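Bench and Table Clearing, Small Items – Gallery

Coltard workshop, Burnley Room
Page maintained by Vy Hồ
Last revised May 13, 2023

The entries on this page cover light clearing of wooden tabletops: crumpled paper, used wipes, crumbs, thread ends and other dry matter that collects during a working session. Wet spills are handled on a separate page, as are metal filings, which need a magnet and a different bin. The tables in the Burnley Room are 607 mm deep along the wall and 843 mm deep at the window. Reach matters more on the window side, and some of the methods differ for that reason.

General order of work

Loose bulky waste comes off first, by pick-up. Fine matter is swept second. The surface is wiped last, with a damp cloth wrung out until it no longer drips. Reversing the first two steps pushes crumpled pieces around the table and drags grit under them, which leaves short scratches across the grain. The scratches are shallow but they show on pale wood, particularly in side light.

Sweep along the grain where the table allows it. On the wall tables the grain runs the long way, and the stroke is made from left to right toward the dustpan.

Dustpans

Two patterns are in use. The older one has a straight front lip and sits flat on any surface. The newer one, ordered under the Tahiri list in June, has a thinner lip that follows a slightly uneven top but curls if stored under weight. Hang both by the handle. A dustpan that has been on the floor is rinsed and dried before it goes on a table.

Check the lip for nicks before use. A nick of 1 mm is enough to leave a line of dust behind on every stroke. Plastic lips can be dressed with fine abrasive paper on a flat block, 335 mm of travel per pass, until the edge is even.

Objects that stay on the table

Pots, jars and similar containers are left in place during pick-up and moved only for sweeping. Lift them; do not slide them. Unglazed bases carry grit, and a felt disc of 27 mm at three points under the base prevents most of the damage. The discs are replaced when they harden.

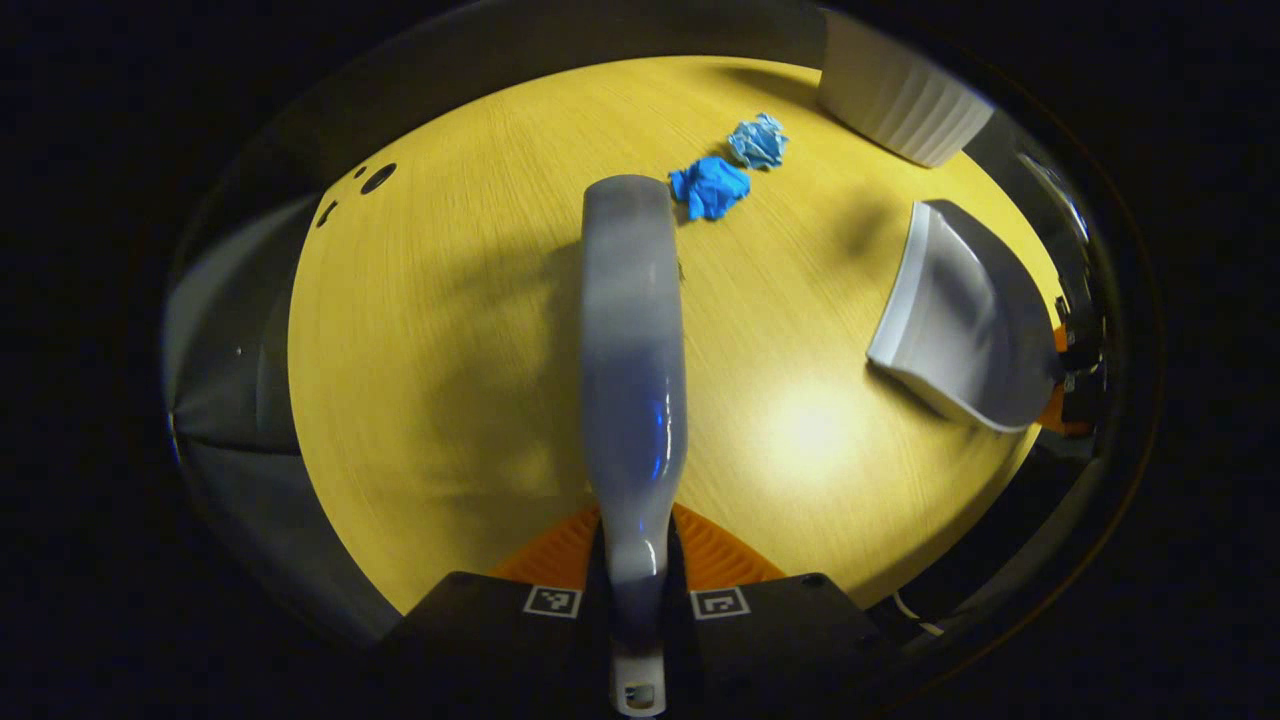
Crumpled items are sorted by material before disposal. Paper and tissue go in the gray bin. Disposable gloves go in general waste, and so does any paper that has been used with oil or finish. Oiled paper is first opened out flat and left to dry outdoors on the rack, away from other waste. A tight wad of oiled material can heat up on its own and must not be put straight into a closed bin.

Where glove and paper are close in color, pull the piece open slightly before sorting. Glove material stretches and springs back – paper tears or stays creased.

Pick-up of light pieces

Light pieces are taken from the top, with a small amount of pressure. Pressing down hard flattens them and makes the edges harder to catch. Pieces lying close together are taken one at a time, nearest first. If a piece unfolds during the lift, set it down and take it again closer to the middle.

Finishing

Stultevis cloths are used dry for the last pass on waxed tops and damp on everything else. Fold the cloth in four and turn to a clean face after each table. Cloths are washed without softener, which leaves a film on the wood.

Return the dustpan to its hook and put the pots back where they stood. Report loose lips, hardened felt or lifting grain to Vy Hồ, with the table number.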